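Notes on the Ballstead charter holiday

2021-10-21

Charter Day in Ballstead falls in April and is a public holiday within the old borough limits only. Bultville, five miles down the road, does not observe it, and schools there stay open. I work in one place and live in the other, so I have had to learn the rules.

The day marks the granting of the town charter. The text was drafted by a group of local landholders and read out at the market cross before it was sealed. Most printed histories give the date of the reading. The council uses the date of sealing, 27 April, and the library display repeats it. The original sheet is kept at Varport, where the county records were moved, and can be seen by appointment.

I went in spring and ordered it up. It is a single skin with 70 lines of text, written in two hands. The change of hand comes after the clause on tolls. The second writer uses a shorter form of the town name, and both forms were in use for over a century afterwards. The seal is missing, though the slots for the tag remain.
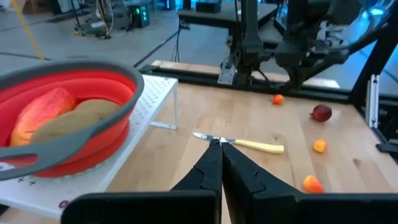

Small knife with a pale yellow handle, on a light wooden tabletop.

Five clauses deal with the market, and the longest sets out who may hold a stall and on what terms. There is no mention of a holiday anywhere in the document. The earliest reference I have found to a day off is in the parish accounts, which record a payment for bell ringing and another for ale. The entry gives no reason for either.

The best printed transcript is the Habte edition, which keeps the original line breaks. The older town guide version leaves out the toll clause and modernises the spelling without saying so. If you are quoting from it, check against Habte first.

The council's page still lists the reading date in one paragraph and the sealing date in the next. I have written to them and will add a line to this post when the page is changed.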